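Home About Meetings Minutes Swap Day Contact

Praduddale Laundry and Mending Circle
Minutes, 16/02/2026, Figueroa Room

Chair: Sulastri Yusof

1. January minutes
Approved with one fix: the spring swap is at the Demier hall, as it was last year.

2. Folding on the bed
Sulastri opened with her favorite subject – socks! She wants the folding page in our handout to begin with small knits, and everyone who spoke agreed. Ribbed socks should be laid flat along the ribs and folded in thirds. Balling them up strains the cuff.
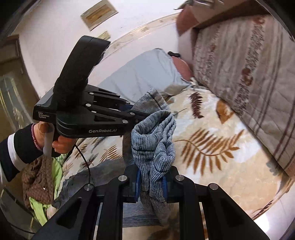 A soft blanket makes a wonderful folding surface, and most of us use the bed anyway. Smooth it first, then work from one side so the finished stack has somewhere to go. There was a lively side talk on whether socks should stand up or lie down in the drawer. Standing won, just barely.

3. Jeans
Agreed to print the short method: shake out, unroll the waistband, lay one leg over the other, tuck in the seat, fold from the hem. Labels go inside. The Wurnier Street group has folded 80 pairs this way for the swap, and their table looked terrific.
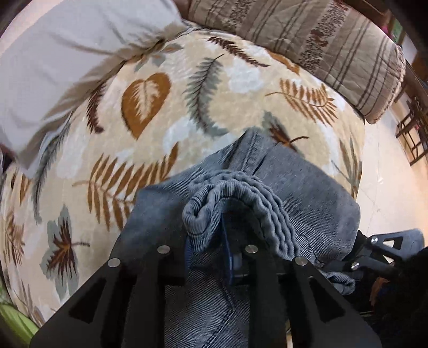

4. Striped and lightweight pieces
Stripes are a gift to the folder – just line them up and the edges come out square. Thin cloth likes to slide, so hold a corner and smooth toward the far seam. Sulastri will write this part up. 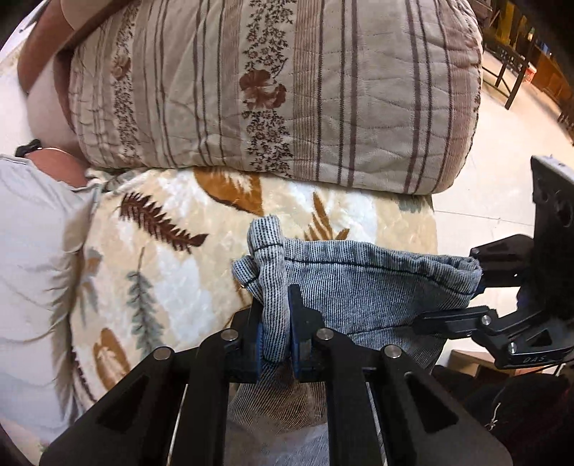

5. Handout and money
Printing 1,000 copies comes to $930. Approved with great cheer. Drafts to Sulastri in 14 days.

6. Other business
More hangers wanted for the swap. Bring any bags you can spare.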